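Home / Travel / Food Carriers / Gornedau Travel Larder

Gornedau Travel Larder
by Stamness
$443
In stock. Ships from our Ellura warehouse.
Color: Slate, Mustard, Hotel Carpet

A carry-on bag for people who go abroad to look at cathedrals and come home with cheese.

You know who you are. You packed one sweater too few so there would be room for the smoked fish. You have stood at a baggage counter moving jars of mustard from one coat pocket to another while your family studied the departures board with great interest. You own a good suitcase, and the good suitcase smells of Munster, and will for the rest of its life.

The Gornedau is an insulated, rigid-sided carry-on with a shelf system inside and a zipper that closes all the way around. It's built for the last day of a trip, when you've finally worked out which shop in town is the right one and have an hour before the train.

WHERE IT CAME FROM

Marcelle Huet designed the first one after a week in Lyon that ended badly for a pâté en croûte. She had carried it by hand through two stations and a taxi. It gave up in the overhead bin, somewhere over the sea, beneath a stranger's duty-free. She drew the shelf system on the back of the customs form and had to ask for another form.

That first bag was made from a tool case and most of a yoga mat. She used it for three summers. The production version has the same proportions, better wheels, and a lining you can wipe down without finding out what was under the yoga mat.

HOW IT'S LAID OUT

The bag opens flat, like a book. The left side is the cold side. It has thick closed-cell foam all the way around and its own inner flap, so you can get at your passport without airing the butter. Slide a pair of gel packs into the sleeves (two are included, sizes marked so you don't try to put the big one in the small sleeve at five in the morning) and the cold side stays at refrigerator temperature for 12 hours. After that it becomes a room-temperature side with ambitions.

The right side is for things that don't mind the climate: tins, dried sausage, coffee, nougat, the box of chocolates you bought for your neighbor and will be eating yourself by the middle of next week. Three shelves drop into slots at whatever height suits you. Take one out and a tall bottle stands up straight, for checked travel or the train. Take them all out and you have a small, very well-insulated place for shirts.

Between the two sides is the board, a 9-inch square of beech that acts as the divider and also lifts out. On a train it becomes a table. On a park bench it becomes lunch. We recommend putting it back before you close the bag, as the left side and the right side have different views on cleanliness.

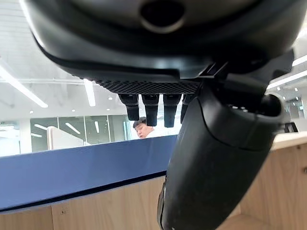
Robotic hand, dark gray housing, four short black fingers pointing down.

THE SMELL QUESTION

We get asked about this more than anything else, usually by spouses.

The zipper has a rubber gasket behind it and the inner flap on the cold side has a second one. We tested the bag with the ripest things we could find at the Ellura market in April, left shut in a small office overnight. A wedge of Brie: undetectable. Smoked eel: undetectable until you put your nose on the zipper, and then you've only yourself to blame. Époisses: we'd call that one a draw. If you travel with Époisses you've already made certain decisions about your social life, and no luggage company can help you.

The lining comes out. It has a zipper of its own along the hinge, and it goes in the washing machine on cold. Don't put it in the dryer. Several people have put it in the dryer, and we now sell the lining separately for $38.

SIZE AND AIRLINES

Closed, the bag is the size of an ordinary small carry-on. It fits the sizer at most airlines, and at the rest it fits if you look confident. Please check your own carrier's limits before you fly, because they change and we find out the same way you do.

Soft cheese, jam, honey, pâté in jars, and anything else that spreads will often be treated as a liquid at security. The Gornedau can't alter this. It's a bag. If you're carrying those things, check it. The shell is made for it, and there's a strap inside to hold the board in place while other people's golf clubs land on top.

Gel packs need to be frozen solid when you go through. Hotel front desks will usually put them in a freezer if you ask nicely the night before. Write your room number on them. Ask for them back when you check out, and keep asking; the first person you speak to will think you mean ice.

And then there's customs. Every country has a list of what you may bring in, and the list was plainly written by someone who'd had a bad experience with ham. Read it before you shop. Declare everything. We've put a clear pocket inside the lid for receipts, so you can hand them over looking like a person with nothing to hide and a great deal of dried sausage.

WHAT'S IN THE BOX

One Gornedau bag
Three shelves
One beech board
Two gel packs
One removable lining, already fitted
A care card, which we'd like you to read, especially the part about the dryer

ADD A KNIFE?

The Sabatier-style folding knife we used to include is no longer included. It kept being included in carry-on bags, at airports, by customers who had forgotten it was included. You can still order it as an extra, and it now arrives in a separate box with a note.

SPECIFICATIONS

Shell: polycarbonate, matte
Insulation: closed-cell foam on the cold side, thin felt on the other
Wheels: four, replaceable with the small key under the handle
Handle: two heights, tall and taller
Board: beech, oiled
Lining: machine washable, cold
Guarantee: five years on shell, wheels and zipper. Linings and reputations are not covered.

FROM CUSTOMERS

"I took it to Parma for a long weekend and it came home heavier than my daughter. Wheels held up fine on cobbles. The handle rattles a little at the tall setting. I've stopped noticing, my husband has not."

"Bought the mustard color. It looks more like turmeric. Bag is excellent."

"Thibault Marchal on your help line talked me through changing a wheel while I was sitting on the floor of a ferry terminal. He also told me where to get a decent sandwich nearby. He was right about the wheel."

"Four stars. You can fit an entire small ham but you have to take out two shelves and then there's nowhere for the biscuits. I feel this should have been thought about."

(It has been thought about. A longer model is on its way. Marcelle is currently arguing with the wheel supplier.)

CARE

Wipe the shell with a damp cloth. Oil the board now and then, with whatever you'd put on a salad board at home. Store the bag open for a day after each trip. We put one through 3,000 openings and closings on the bench and the zipper was still running straight, but it does appreciate a little candle wax once a year.

Before you put the bag away, check the bottom shelf slot on the right side. Truffles roll.

SHIPPING AND RETURNS

Orders placed before noon leave the same day. You can return an unused bag within 30 days for a full refund. We define "unused" with our noses.

Questions about parts, linings or the longer model: write to the help desk through the contact page and put "Gornedau" in the subject line.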